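Four nights at Castaño, and I'd go back tomorrow
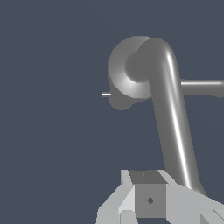
Simulated arm, grey on slate blue.

So I finally did it. After two winters of looking at the same bookmarked page I booked four nights at Castaño, a little guesthouse up the hill from Colance, and I'm writing this with sand still in my keyboard.

Getting there first. The ferry from Tonura takes 45 minutes and you want the left side going over, where the shade is. I sat on the right both ways and I have the neck to prove it. From the jetty it's a short taxi or a long walk with a suitcase, and I'd take the taxi. Mine had no meter, so agree on the fare before your bag goes in the boot.

There are 17 rooms, all a bit different. Mine was at the back on the upper floor, with a blue tiled bathroom, a ceiling fan that clicked on its highest setting and a balcony just wide enough for a chair and my feet. I'd asked for a sea view and got a slice of one between two mango trees, which I ended up loving (parrots every morning, loud ones!). If you're a light sleeper, ask for the garden side. The kitchen starts banging about at half past five.

Now, breakfast. Yurani Yupanqui runs the kitchen and she makes a corn cake with salty white cheese that I've been thinking about ever since. I had it all four mornings. There was fruit and yoghurt too, and eggs however you like them, but I really can't tell you much about those. Coffee comes in a big enamel pot and she'll keep filling your cup until you put your hand over it.

The beach is down a set of stone steps and it's small, with calm water and some seagrass at the northern end. I went in before breakfast and again before dinner and spent the middle of the day reading under a tree. Bring reef shoes. I didn't, and I hobbled.

On my third day I did the snorkel trip with Videro, the outfit with the green boat. About 27 dollars for the morning, mask and fins included, and our guide was a very patient Dane called Frida Overgaard who swam back for me twice when my mask leaked. We saw a ray! And a heap of little striped fish whose name I wrote down on a napkin and then lost. Take your own water, they only had one jug for the whole boat.

A few grumbles. The wifi works in the lobby and nowhere else, the hot water was lukewarm by evening, and dinner is pricey for what you get, so I walked down to Colance most nights for grilled fish at the place beside the petrol station.

I went in September, when it's cheaper and you get a good downpour most afternoons. It was over in half an hour each time and the colours afterwards were gorgeous. Next time I'm staying a full week and packing the reef shoes.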